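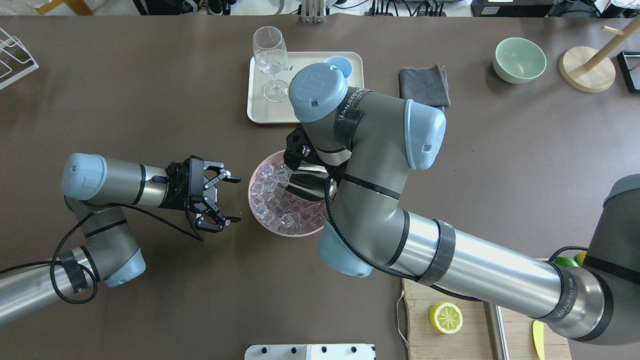 Ice in the pink plastic bowl, metal scoop, glass on the tray behind.

Ice clumps together before I can serve it
Posted by Lavley, 10 August 2023

I keep ice for drinks in a plastic bowl on a dark brown table and serve it with a metal scoop. The cubes start clear and separate. After a while on the table they freeze into one block at the bottom and the scoop only skates over the top. The freezer is set correctly as far as I can tell. Is the bowl the problem, or the ice? I would also like to know whether a stemmed glass can take ice straight from the scoop.

Ashworth
Neither, mostly. Ice straight from the freezer is well below freezing. The surface melts in room air, the water runs down, and the colder cubes underneath freeze it again. Two fixes:

Leave the ice out for a few minutes, then drain it before it goes in the bowl.
Raise the ice off the bottom with a perforated insert, so meltwater collects underneath.

Plastic is fine – it conducts heat slowly, so the ice lasts longer than in a thin steel bowl. Fill for one round of drinks and keep the rest frozen. On the glass: tilt it and let the cubes slide down the side. Put the ice in before the drink and keep the scoop edge off the rim. I chipped two in July by dropping cubes from height.

Bikow
just hit it with the scoop

Tromwood
Don't hit it, plastic bowls crack. Otherwise agree with Ashworth. I use 200 g of ice per person and refill more often. A folded cloth under the bowl catches the condensation, which will mark some table finishes.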